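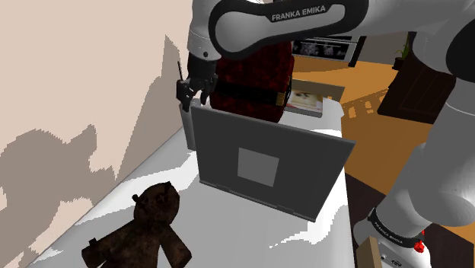

Right, the allotment water thing. Long one, sorry. Letter from Dufour came in April saying the site supply gets turned off at 6 every evening, starting now, no discussion. I'm typing this between jobs so no fancy laptop setup for me, just a phone with a cracked corner and compost on it.

So. Evening watering is gone for anyone who works. Which is most of us on the top path. Wajid Farooqui has already lost a whole tray of leeks, they went over in one hot afternoon

Rang Dufour. On hold 30 minutes. Got told it's "pressure managment". Pressure was fine last summer?? Asked for that in writing, still waiting

Meanwhile the rent went up. Didn't get a letter about that one, just a bigger number on the bill

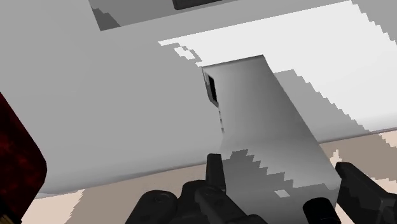

Can you still fill up before work? The taps come on at 5 in the morning, so go early and fill every butt and bucket you've got.

What I'm doing: 2 old water butts off the shed gutter, lids on, mossies are horrible otherwise. Straw round the courgettes, thick. Beans get a proper soak every other day and not a dribble daily, roots go down better

Lettuce I've given up on. Bolted. Chickens next door are thrilled

If you're on the top path and want to sign the letter it's pinned up inside the shed by the gate, bring a pen, somone's walked off with the last one. Want it posted before the beans are in flower

Also whoever borrowed my long hose, the green one, I need it back please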